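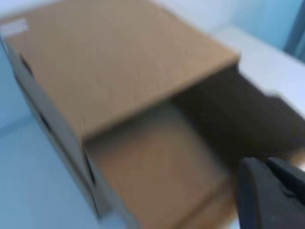 Plarkness Sunken Lanes is a table of old roadways worn or cut below the level of the surrounding fields in the Plarkness district. It has 468 records, one per lane segment. Most of the information was first written on paper index cards and typed up later. The cards are still kept, in plain cardboard boxes with no printing on the top, and each record gives the number of the card it came from. Release 2 was prepared in May 2023 and replaces the earlier file completely.

Contents

lanes.csv — the main table
profiles.csv — cross-section measurements for 173 segments
sources.csv — maps, deeds and printed works cited
notes.txt — remarks too long for the main table

All files are UTF-8. Fields are separated by commas and text fields are quoted. Empty means not recorded. A zero in a depth field is a real zero: the lane was visited and is now level with the ground.

Main fields

lane_id: a letter for the parish and a number. Numbers were given in the order the cards were filled in, so neighboring lanes often have numbers far apart.
name_local: the name used by people living nearby, if one was given. Spelling follows the card.
length_m: measured along the bottom of the lane.
depth_max_m: greatest depth from the higher bank. Release 1 used the lower bank for parish C, and those values have been redone.
surface: earth, stone, paved, water, overgrown.
origin: worn, cut, mixed, unknown. "Cut" is used only where a bank of thrown-up soil survives on at least one side.
condition: open, partly filled, filled, built over.
card_no: the paper card.
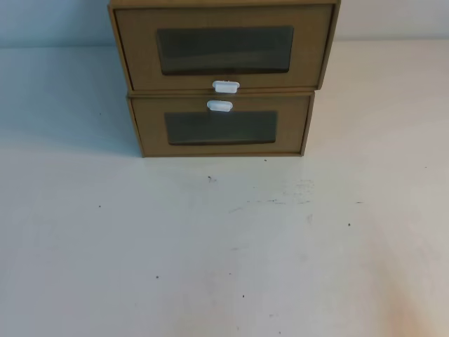 Segments were divided at junctions, at parish boundaries, and wherever the lane goes from sunken to level for more than 29 meters. A long road can therefore appear as several records, and the road_group field ties them back together — the Nedener drove road is the longest case. Cards were sorted by road first and by parish second, which is a nuisance when checking a single parish. They are filed in tan cardboard drawer boxes, stacked, of the kind with a smoky gray window in the front. Anyone consulting them should work from the road_group value and then look up card_no.

Coordinates

Start and end points are given in decimal degrees. Points taken from the older cards were plotted by hand on sheets and read off again, and they carry the value "sheet" in pos_method. Do not use these to measure short distances. Points marked "gps" were taken on foot.

Dating

There is no date field. Release 1 had one and it was removed. Several lanes had been called Roman on the strength of a single guidebook, and one near Cillari was given an age of 2,000 years with no source at all. First mention in a deed or on a map is in sources.csv under first_seen, and it says only that the lane was there by then. 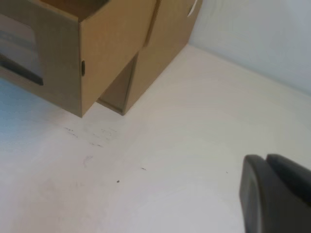

Cardboard storage unit with a window cutout, on a white tabletop.

Known problems

Parish F was walked in November with leaves down, the others mostly in summer, so overgrown lanes are probably better recorded in F.
Two cards share the number 173. The second is entered as 173b.
The Phan estate lanes were seen from the public road only. Their depths are empty.

Corrections

Send corrections to Giang Triệu with the lane_id and the field name. A photograph of the lane is useful if it shows both banks. Changes go into the next release and are listed at the end of notes.txt.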